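Hand-held grippers – how many do we buy for the April run?

khai_q
23 Feb 2024
Khải Quách here, for those who only know me from the arm subforum. Need to get a quote approved and I'm stuck. We have one hand-held gripper unit now and want to scale up for home tasks – bedding, laundry, that sort of thing. Budget covers either 16 of the basic Rovitz ones or 9 of the Worngate with the better linkage. Not both. Anyone run either for more then a couple months?

benchrat
9 Worngates. Easy. Rovitz pivots loosen up. We had play in the linkage by week 3 and the widths stopped matching what the software thought.

lowtorque
Disagree. We had 20 Rovitz out in homes, replaced pins on a few, cheap fix. Number of homes matters way more than a bit of slop. Buy the 16 and a bag of spare pins.

benchrat
And who re-calibrates them all? You had a full time tech. Does khai?

khai_q
No tech. Me and one student, part time. Pads are my other worry. Soft stuff is most of the list, duvets especially – thin fabric, lots of little folds, pads have to close flat on it or you get nothing. 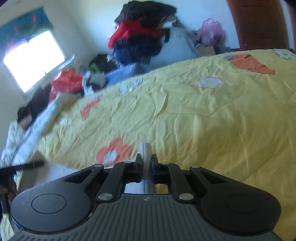
So whatever we get, I want spare pads in the first order and not a second PO in the middle of the run. Last time purchasing took forever and we sat there with dead units. Rovitz wants a minimum order on pads, Worngate throws in one set per unit.

mel_orders
Purchasing person here, not a robot person. Put spares on the SAME quote as a line item. If they're seperate they go back in the queue. Also ask for the price at 9 and at 12, sometimes there's a break and you look silly for not asking.

odd_socket
Has anyone tried the Trorasitz clamp kit? Cheaper than both. Print the pads yourself

lowtorque
Tried it. Fine on boxes and cups. On sheets the printed pads slid right off, we gave up. Maybe with rubber glued on, didn't get that far.

odd_socket
we glued rubber on, works ok for us. towels mostly tho, no duvets

benchrat
Budget for shipping and cases too. Units going home to home in a backpack get wrecked. And cameras if they're not included, check the quote, Rovitz lists it as an option in tiny print.

khai_q
Ugh. Checked, camera is extra on the Rovitz. So 16 is more like 12 for the same money. That changes it.

lowtorque
ok that does hurt my argument. Still think 12 beats 9. Can you live with some slop on bedding? You're not threading needles.

benchrat
Slop is worse on cloth, not better. Thin stuff, you need to know when it's closed.

mel_orders
Is any of this getting carried around by car? Our Honda has been the delivery van for a year and mileage never makes it into anyones budget. Add a line.

khai_q
Adding it. Leaning 9 Worngate plus 3 extra pad sets, cases, mileage. Will ask about the price break first – quote expires soon so probably sending it tonight. Any last objections, shout

lowtorque
Objection noted in advance. Post how the pads hold up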